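Section 4: Cleaning and Re-Oiling Your Tablecloth

Okay, so you've got your Vadunari wipe-down cloth cut and hemmed (if you haven't, go back to Section 3, I'll wait). Now we get to the part I get the most mail about, which is how to keep the thing looking nice. I've been using these cloths in my own kitchen in Covbridge for years and I've ruined a few, so most of what follows I learned by doing it wrong first!

Before you start

You'll need a soft sponge, a bowl of lukewarm water, plain dish soap, two dry towels and the little bottle of finishing oil that came in the box. If your bottle leaked in the mail, write to Maribeth Castillo at the shop and she'll send another one out.

CAUTION: No bleach, no scouring powder, and please no magic erasers. My brother Virgilio took the print clean off a corner of his in one go.

Everyday cleaning

1. Shake the crumbs off outside. Don't sweep them with your hand, as gritty ones (toast, mostly) leave fine scratches.

2. Lay the cloth flat with the printed side up. Smooth it from the middle out toward the edges.

3. Put a small squirt of soap in the water and wring the sponge out well. It should feel damp and not drip when you hold it up.

4. Wipe in one direction, going with the longer side. I know everybody wants to go in circles, me included, but circles leave streaks on the pale backgrounds.

5. Wipe again with plain water, then dry with the first towel. Get right into the hem, where water likes to sit.

Note: Prints on a white ground, with leaves and vines and little flowers, show tea and turmeric faster than the dark ones do. Wipe those spills up right away and you'll be fine.
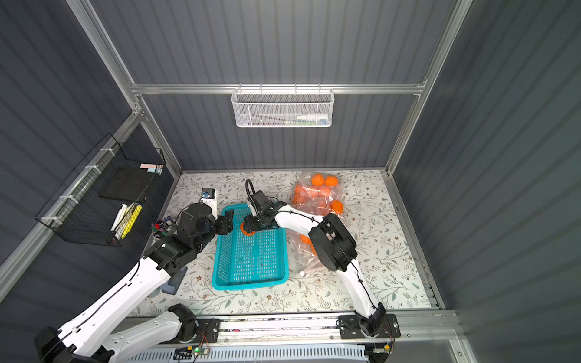 Stubborn spots

1. Mix a spoonful of baking soda with just enough water to make a paste.

2. Dab it on with a fingertip and leave it for 4 minutes. Set a timer! I once wandered off to answer the phone and came back to a dull patch the size of a saucer.

3. Lift the paste off with a damp sponge. Don't rub.

4. If there's still a shadow, do it one more time and then stop. Ballpoint ink I've never gotten out, and neither has Yuxi Duan, who has tried a whole lot more things than I have.

Re-oiling

Do this every 90 days if the cloth is out all the time, or whenever it starts to feel papery along the folds. Mine gets done in July no matter what, after the picnics.

1. Make sure the cloth is completely dry. Overnight is best.

2. Put 6 drops of oil on the second towel and fold it over on itself so the oil spreads a bit.

3. Rub it in lightly, starting at the edges. The middle needs hardly any.

4. Leave it flat for an hour, then buff off whatever is still shiny.

CAUTION: Oily towels go outside to dry, spread out flat and away from anything hot. Don't ball them up in the hamper or drop them in the trash.

Storing it

Roll it, don't fold it. An old gift wrap tube is perfect. Print side goes out, with a sheet of tissue between the layers if you have some handy. Keep it away from the radiator and don't stand it on end, or the bottom edge will curl and you'll be flattening it under cookbooks for a week (ask me how I know).

If it's already creased, lay it out in a warm room for a day with something flat and heavy along the fold. No iron, even on low.

Trimming a worn edge is covered in Section 5, along with the corner patches.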